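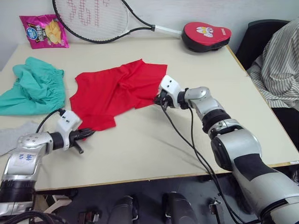

Flulorcombe has released its good practice guide for two-armed robots that handle clothing, and shops and labs in Elville can start using it on 2025-04-06. The guide runs 26 pages and took most of the winter to write. A good share of it deals with grip: when two grippers hold one garment, as they do with the red T-shirt on the table, the pulling force limit has to be set for the pair and written down before work starts. Cables get their own chapter – how much slack to leave, and how to route them clear of the joints.

We're thrilled with how much came back from the people who tried the March draft! Kuzmenko sent 20 comments, and 10 of them led to changes in the final text, mostly in the section on emergency stops.
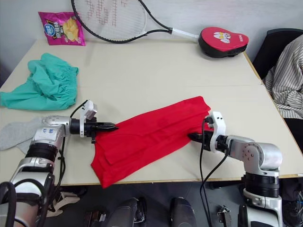

Is the guide mandatory?

Following it is voluntary, and local safety law still comes first.

Stekus will host the guide online, free to read and print. Printed copies – 600 in the first run – can be picked up at the Flulorcombe office in Elville.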